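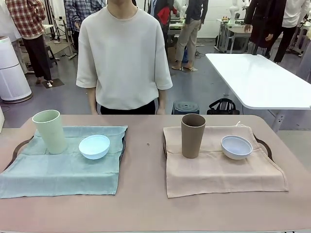 Two trays, cup and bowl on the left one

Rising sign changes with every calculator, which one do I trust??

Posted by wiltholm_moon in Birth Charts

Hi all, bit stuck. Got my birth time off my mum, she says 5 past 9 in the morning, in March, born in Wiltholm. Put it in three different chart sites. Two say Taurus rising, one says Aries at 29 degrees. Sun and moon come out the same on all of them. Have read so many pages on Taurus rising now and it does sound like me, but so does half the Aries stuff. Is one of the sites just broken? Also do I need to bother with houses if the rising is wrong. Thanks in advance

Nandi Mabaso
Not broken, probably a clock thing. Check the time zone box on the odd one out. Some sites fill in summer time for you and some dont, and late March is right where the clocks go forward, so you could be a whole hour out. An hour is plenty to shift the rising sign. Sun hardly moves in that time, moon only a bit, so they'd look fine either way.
Other thing is the town. If it can't find Wiltholm it may pick the nearest big place and not tell you. Type the coordinates in by hand on all three and compare again. If it's still 29 Aries on one and 0 Taurus on the others then you're right on the line and a few minutes decides it. Mums round up! Does your birth certificate have a time? Mine didn't, had to ask the hospital.
And yes, houses hang off the rising, so leave them till its sorted.

Horobets
taurus. aries risings dont ask they just pick one lol

Ristance56
Agree with Nandi re summer time, same thing happend to me. Would add, look at whether the site is set to tropical or sidereal. Doubt it's that though, your sun would of changed too. I was on the cusp as well and ended up reading both for over a year. Still not sure tbh. What day in March was it?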